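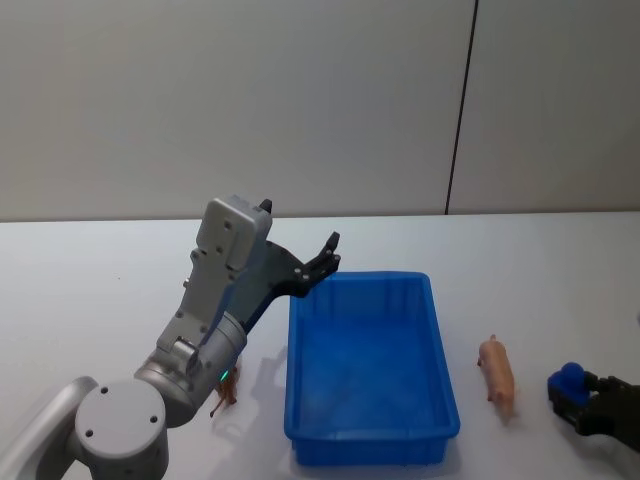

Singing It in English: progress report to the Khalaf Fund

Prepared by Birthe Eskildsen, project lead
17 May 2025

Where we are

The grant was given to us to produce a singable English version of the Jandov song cycle, try it out in front of listeners who don't usually go to song recitals, and tell you whether singing in English makes any difference to them. The first part is nearly done. The second part has started. On the third I have less to offer than our application promised, and I'd like to use most of this report to say why.

Seventeen of the songs would have been a nice round claim for a report like this, but "finished" is a slippery word in translation and I'm going to stay away from it. The opening songs, up to and including the ferry song, have a text that Roksolana Palamarchuk is willing to sing in public. The winter group has a text she will sing in rehearsal. The last two songs have a text she won't sing at all, and having heard her try, I agree with her.

The translation

We said in the application that the English would keep the meaning, keep the rhymes, and fit the notes exactly as written. I wrote that sentence and I regret it. You can usually have two of those. In the slow songs you can sometimes have all three, and then you look at the line again in the morning and find it sounds like a greeting card.

The main trouble is vowels. Jandov puts long high notes on open syllables, and the English word that means the right thing tends to have a tight little vowel in it. "Sleep" is a bad word to hold on a high G. "Grief" is worse. In the ferry song we gave up the rhyme to get "water" onto the long note, and I think that was right, although the pianist still misses the rhyme and tells me so.

We also had a long argument about the blackbird. In the original the bird is a common one and has a plain two-syllable name that any child would know. In the first draft it became a blackbird, then a thrush, then simply "the bird." The blackbird most American listeners picture is a different bird with a different song, and the piano part is clearly imitating the other one. Roksolana was for "thrush." I was for leaving the species out. She is the one who has to stand up and sing it, so it's a thrush.

I'm less easy about the older words. The first draft had "thee" in places where the original uses the ordinary familiar form of "you." It fit the notes very well, and everyone in rehearsal liked it. I took it out. The whole reason for this project was to see what happens when people hear these songs in words they would use themselves, and nobody I know says "thee" to a girl at a ferry landing. Some of the replacement lines are clumsier. I would sooner report that than put the "thee" back.

The last two songs are a different kind of problem. They depend on a pun between the word for "shore" and the word for "enough," and there's no such pun in English. We have tried building a new one, and we have tried ignoring it. Ignoring it leaves the final song making very little sense, with the singer repeating "the shore, the shore" for no reason anyone can hear. My current view is that these two should be sung in the original, with the translation printed in the program. I know how that looks in a project called Singing It in English. I'd ask the Fund to let us make that choice on musical grounds and say so openly in the program note.

The Purstead tryouts

The two public tryouts were held in the old meeting hall at Purstead, which has 100 seats. At the first we performed the opening songs in English. At the second we performed the same songs in the original language, with printed translations handed out at the door. Same singer, same piano, same time of evening, no ticket charge.

The English evening drew 80 people. The original-language evening drew fewer, though not so few that the room felt thin. It would be very easy to put those two facts next to each other and call it a finding. I don't believe it is one. The weather was better the first time. The local paper ran a piece before the first evening and nothing before the second. And some of the people who came the first time must have felt they had now heard the songs, as you would.

What I did notice, for whatever one person's noticing is worth, was the paper. On the original-language evening there was a steady rustle all through the soft songs as people followed along and turned the page, always a line or so after the singer. In the English evening there was none. I found the quiet pleasant. I can't tell you whether the listeners were more involved or just had nothing in their hands.

The other thing was the laugh. The third song has a joke in it, a rather mild one about the miller's hat. I've heard that song many times in recital and I've never heard anybody laugh at it. In Purstead they did, in English, at the right moment. Roksolana was so surprised that she came in late on the next verse. If you want one piece of evidence in favor of the project from this period, I'd offer you that, and I'd tell you not to lean on it too hard. People laugh more readily when a singer is standing close to them.

The listener survey

I was doubtful about the survey when it was written into the budget, and I'm more doubtful now. We used the Evov form, as agreed, which asks listeners to mark how "moved," how "connected" and how "informed" they felt. The forms that came back from both evenings are overwhelmingly favorable. They're favorable about the singing and about the piano, which was flat in the upper octaves both times. One listener gave top marks to the interval refreshments, and there weren't any.

When people have come to a free concert and been smiled at by the performers, they are kind on paper. I don't think the form can see past that, and I don't think more forms would help. The English evening scored slightly higher on "connected" and slightly lower on "moved." I've seen what a determined person could write about that second result, and I've seen what another determined person could write about the first. I'd prefer to write nothing until there's something better to go on.

The comments in the box at the bottom were more use than the scores. A few, with spelling tidied:

"I didn't know it was a story."

"Lovely voice but I couldn't make out the words so it might as well have been foreign."

"I liked it more the other way, when I could make up what it was about."

The second of these is the one that keeps me up. Singing in English is no help at all if the English can't be heard, and in the fast songs it often can't. Some of that is our text, with too many consonants packed into short notes. Some of it is the hall. Some of it is simply what trained voices do to words when the music gets loud, and a translator can't fix that part.

The recording

A rehearsal recording of the ferry song was put online in the winter as a way of getting the word out. It has had over 1,000 plays. Your program office asked whether this could be counted toward the audience target, and my answer is that I'd rather it weren't. We have no means of knowing how many of those plays lasted past the piano introduction, which is long. I've played it a good many times myself, checking the word endings.

Money

Spending is in line with the plan in most places. The piano tuning line is underspent, and after what I said above you'll understand that I intend to correct that. We spent more than planned on rehearsal time, which came from rewriting lines after the performers had already learned the old ones. It's maddening for them, and I don't see how to avoid it, short of writing better lines the first time.

The survey line has 20 percent left in it. I'm asking for permission to move that into a set of conversations with listeners. We would sit down with a few people after a performance and ask them to tell us, in their own words, what happened in the songs. If they can tell us that the girl takes the ferry alone, the English has done its job. If they tell us it was all very moving, we've learned what we already knew.

What happens next

The winter group goes back to rehearsal once the piano has been seen to. Roksolana wants to try two of the songs a step lower, which would take care of several of the worst vowels at a stroke. Purists will object to the change of key. I would have objected myself before I heard "grief" on that note.

The full cycle is planned for September, again at Purstead, with the last two songs in the original if you agree to that. I'd also like the Fund to send somebody, preferably somebody who doesn't know the piece and hasn't read this report.

What I still can't say

Your reporting form asks whether the project has shown that singing in translation brings new listeners to art song. It hasn't. It has brought people from Purstead to a hall in Purstead, many of whom I recognized from other concerts there. A handful told me they had never been to anything of the kind, and I was glad to see them, and I have no idea whether they'd come to another one in any language.

I still think the work is worth paying for. The ferry song is good in English, good enough that I now hear our words when I listen to the original, and that bothers me a little. The draft texts for the opening songs are attached, with the rejected lines left in so that your readers can see what we turned down. Please send comments on the thrush to Roksolana.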